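Narnard Community Workshop
Build thread: bench arm, second version

1/ The Narnard Community Workshop is pleased to share progress on its shared bench arm. Members have asked for regular updates, and this thread sets out the state of the build as of 6/2/26. Questions may be left as replies and will be answered by the build group.

2/ The arm is a six-joint unit intended for light sorting and parts handling. It is being built by members in the rear bay, with Yanling Jiang leading on mechanics and Subira Mutiso leading on wiring and control. Pavithra Iyer maintains the software.

3/ The first version was retired in January. Its shoulder joint had developed enough play that the gripper could not be brought back to the same spot twice. The base plate, the power supply and two of the motors have been carried over. All other parts are new.

4/ The base now sits on a steel plate bolted through the bench top. The earlier clamps have been returned to the woodworking area, and the group thanks the woodworkers for their patience over a long winter without them.

5/ The shoulder and elbow brackets were redrawn by Yanling and printed in the workshop. Three sets were made. The first cracked along a layer line while the bolts were being tightened. The second was printed on its side and held, but the bearing seats were too tight. The third set is the one now fitted.

6/ Members printing their own brackets should use the files marked "Ultura". That was the working name for the second design and it has stayed with the folder. Files marked "Mao" belong to the first version and do not fit the new base.

7/ Wiring has been tidied considerably. Each joint now has its own labelled connector, and the cable to the wrist runs inside a fabric sleeve with a loop of slack at the elbow. Subira asks that the loop not be pulled tight or tied down – the elbow needs all of it at full bend.

8/ The motor supply is fused separately from the controller. If the arm goes limp and the controller light is still on, check the motor fuse first. Spares are in drawer 40, beside the crimping tools. Please write your name on the sheet when you take one.

9/ A stop button has been mounted at the front edge of the bench. It cuts power to the motors only. The arm will sag when the button is pressed, so hands should be kept out from under the forearm at all times.

10/ The gripper uses two flat fingers faced with rubber. Elvia Ibarra tried several facings and settled on an offcut of bicycle inner tube, glued and then trimmed. It marks pale surfaces a little. Anyone handling painted parts may wish to cover them first.

11/ Materials for this version have come to $500, paid from the shared tools budget. The largest single item was the pair of replacement motors for the shoulder. A receipt folder is kept at the front desk and may be viewed by any member.

12/ On to the wrist. The wrist camera is a small fixed-focus unit on a printed mount, connected by a thin ribbon cable. The mount went through more changes than any other part of the arm, chiefly to keep the cable clear of the last joint.

13/ Wrist camera, rear bay:

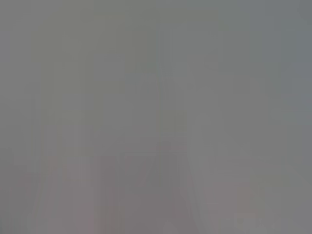
14/ The camera settings are kept in a plain text file on the workshop computer, in the same folder as the joint limits. Pavithra has added a note beside each value giving its normal range. Please copy the file before changing anything in it, and put the original back when your session is over.

15/ Joint limits are set in software and should be left alone for now. The wrist can reach its own cable if the limit on the fifth joint is raised. A printed hard stop is being drawn up and will be fitted once it has been tested off the arm.

16/ The control program now writes a log for each session. Run 1743 is the first with the new brackets fitted, and run 2224 is the most recent at the time of posting. Logs are stored by run number, and members are asked not to rename them.

17/ Work still to be done: the hard stop for the fifth joint, a cover for the controller board, and a proper cable clip at the wrist to replace the present twist of wire. Xuelian Cheng has offered to draw the cover and would welcome the loan of a good set of calipers.

18/ The group is also seeking a short length of aluminium channel, Briveck pattern or similar, for the forearm. The printed forearm is adequate for light parts but flexes when the arm is fully extended. Offcuts are perfectly acceptable.

19/ Members who wish to use the arm must first complete the bench session with Subira or Yanling. It covers the stop button, safe starting positions and how to shut the system down. A sign-up sheet is on the rear bay door – please give a phone number or email address with your name.

20/ Drawings, wiring notes and the parts list are in the shared folder under "bench arm v2". Corrections are welcome, particularly to the wiring notes, where the colour of the ground lead on the fourth joint is still listed incorrectly.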